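Chores and the bench arm: where things stand

Lindalva Peixoto runs manipulation testing at Brusora, where the question of whether a machine can clear a kitchen table has taken up most of her past 2 years. Her short answer is "parts of it".

The current test list has 40 household tasks. The arm completes 4 of them to the standard Peixoto would accept from a person. Wiping a flat surface is one. Folding a tea towel is not.

"People expect the heavy items to be the trouble," she said. "Weight is in the spec sheet. What costs us is contact. A grape, a wet glass, a crumpled bag."

She keeps a log of failed grasps from the Garnota trial, which stood at 211 entries in May. Most are classed as slips, where the fingers close at the wrong height on a curved object and it rolls. A rigid parallel gripper has two contact patches to work with, and on a round fruit both are small.

Fruit on crockery remains the standard exercise. The fingers have to come in low without touching the rim, and the plate must stay where it is on the cloth.

"A glazed plate on fabric will creep if you push sideways," Peixoto said. "You can pick up the apple and still fail."

Asked about speed, she said a person would win comfortably and that she had stopped reporting it to visitors.
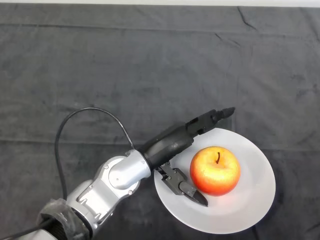 On the shop floor

Peixoto is more positive about the Dawber line, where parts arrive in the same tray and the same colour every shift. "That's a solved job if you control the tray," she said. Shelf restocking at the Husedton store is harder, and she would not put a date on it.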